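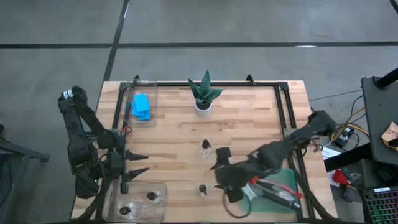
Boletín n.º 288

RESCATES Y REEDICIONES

Vuelve Ghoneim, con notas al pie y sin mapa

Los lectores que llevan años pidiéndonos noticias de la reedición de Las salinas de Brusen pueden dejar de escribir a esta redacción. El libro sale en septiembre, en un solo volumen, en la editorial Vordale y con edición de Cillian Dunne, que ha dedicado a la tarea siete años de su vida y, según se desprende del prólogo, buena parte de su paciencia.

Para quienes se incorporen ahora: Las salinas de Brusen es la única novela larga de Ghoneim, autor de relatos fantásticos que firmaba con el apellido a secas y que jamás explicó si detrás había un nombre de pila. Se publicó por entregas en una revista que cerró antes de llegar al último capítulo. El final circuló después en un folleto mal cosido, con dos páginas cambiadas de orden, y durante décadas hubo quien defendió que el desorden era deliberado. Dunne ha cotejado el folleto con el mecanoscrito y zanja la cuestión en una nota de cuatro líneas: fue el encuadernador. Es de suponer que algún estudioso tendrá que retirar una ponencia.

La trama resiste mal el resumen. Un inspector de pesas y medidas llega a Brusen, ciudad que vive de la sal y de los pleitos, para comprobar una balanza que da siempre el mismo peso, se ponga lo que se ponga en el plato. Le alojan en casa de la viuda Dodik, que lleva un registro de todos los inspectores anteriores y de lo que dejaron a deber. A partir de ahí la novela se entretiene mucho. Hay un capítulo entero sobre el arrendamiento de un pozo que a mí me parece lo mejor del libro y que todas las reseñas de la época recomendaban saltarse.

La nueva edición tiene 400 páginas, de las cuales una porción generosa son notas. Dunne anota con gusto y sin freno. Nos aclara el valor de las monedas, la procedencia de los refranes (casi todos inventados por Ghoneim, que luego los atribuía a su abuela) y las tres grafías distintas que recibe el río según el humor del cajista. También nos informa de que en el capítulo noveno un personaje muerto pide café, y añade, con laconismo admirable, «sic».

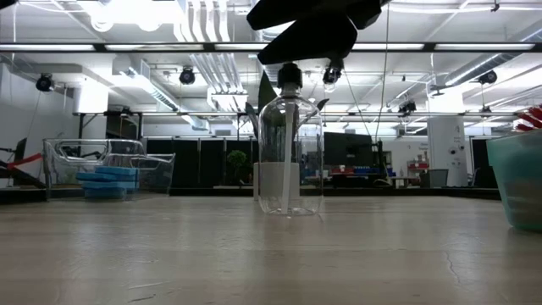 Sobre la mesa.

Falta el mapa. La primera entrega anunciaba uno «a toda plana y a dos tintas», y la correspondencia conservada demuestra que el dibujante llegó a cobrarlo, pero el original no ha aparecido. En Vordale se plantearon encargar uno nuevo y Dunne se opuso con el argumento de que las distancias del libro son incompatibles entre sí: el inspector tarda una mañana en ir de la aduana a las salinas y tres días en volver por el mismo camino, cuesta abajo. Me quedo con las ganas de ver ese mapa, incompatible o no.

El apéndice recoge cinco relatos breves que no se habían reimpreso. Dos son excelentes, otro es un chiste alargado sobre un notario y de los restantes diré que ayudan a completar la bibliografía. «El huésped de la balanza» es una primera versión del arranque de la novela y allí la viuda Dodik todavía cae simpática, cosa que desconcierta.

La tirada inicial será de 2000 ejemplares en tapa dura. Vordale acepta reservas desde el 2 de febrero de 2026, y los suscriptores de este boletín tienen los gastos de envío pagados si lo indican al hacer el pedido. Quien conserve números sueltos de la revista original, sobre todo con correcciones a mano en los márgenes, puede escribir a la redacción. Dunne asegura que el texto está cerrado, pero lo ha asegurado ya en otras ocasiones.

En el próximo número, la segunda parte de nuestro repaso a las antologías de fantasmas con erratas en la cubierta.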